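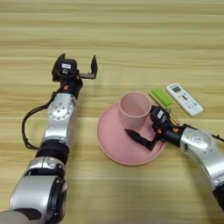 My landlady thinks that I should stop counting the days and simply swim. She told me this over the fence this morning, when I came home with the towel round my neck, and she added that a person who counts is a person who is waiting to finish. I have thought about it all day. I believe she is partly right, but I would like to defend myself here, where she cannot answer.

13 August 2020

It was my twelfth morning in the river. I write the number because at home, in Onditz, I never swam outside, not once. We had the indoor pool with the green tiles and the woman who shouted if you ran. Here in Gilovham people go down to the Ren before work as if they were going to buy bread. There is a small wooden ladder below the mill, and a flat stone where everybody leaves the shoes. On the first day I put my shoes in the grass, and they were full of ants when I came back. Since then I use the stone.

The water was brown today after the rain in the night, and faster than yesterday. I went in by the ladder, slowly, one step and then a long pause. The English way seems to be to walk in without stopping and to say "lovely" when the water comes to the ribs. I cannot say "lovely" at that moment. I cannot say anything. I breathe like a dog, and only after the first bend, where the willow hangs over, my breath becomes my own again.

I had decided to swim upstream to the second willow, which I have not managed before. I counted my strokes (yes, I count these also) and at the place where the bank is broken by the cows I was swimming with all my strength and looking at the same root. It is a strange feeling to work so hard and to see the same root. I gave up, turned on my back and let the river carry me to the ladder. It took perhaps a minute. The whole way I looked at the sky and was not at all sorry.
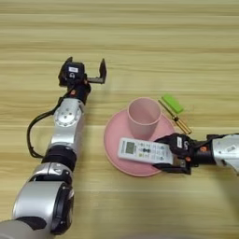
After that I sat on the wall with my hair dripping and ate the two plums which I had in my bag. An older couple came down with a thermometer on a string. They were very serious about it. They let it hang in the water, read it, spoke together quietly and then went home again without swimming. I wanted to ask them what number they had been hoping for, but my courage for speaking English is small before breakfast.

In the afternoon I worked at the table upstairs and did less than I should. The translation for Grornent is a brochure about garden hoses, more than 1000 words on how to join one hose to another. In my language we have one word for the piece that goes between, and in English I have found 5, all of which seem to mean something slightly different. I chose "connector" everywhere and I hope that it is correct. My shoulders hurt in a good way while I typed.

I come back to the counting. When I arrived in this town I knew no street and no face, and every day was the same as the one before, particularly with everything shut and everybody standing so far apart. Then I began to write a small number in the corner of the page, and there was something that was different from yesterday. I don't think I am waiting to finish. In December it will be too cold for me, I am sure, although my landlady swims until the ice comes, or so she says, and then I will stop and the numbers will stop as well. It will be whatever number it is.

Still, I noticed that on the way back from the cows, on my back, I had forgotten to count the strokes. I will not tell her this.

The towel is on the line and it has begun to rain again, so I must go down and fetch it. For tomorrow: buy plums, ask at the shop for rubber shoes in my size, send the hose pages before noon. If the river is lower I will try again for the second willow, close to the left bank this time, where the water looks slower.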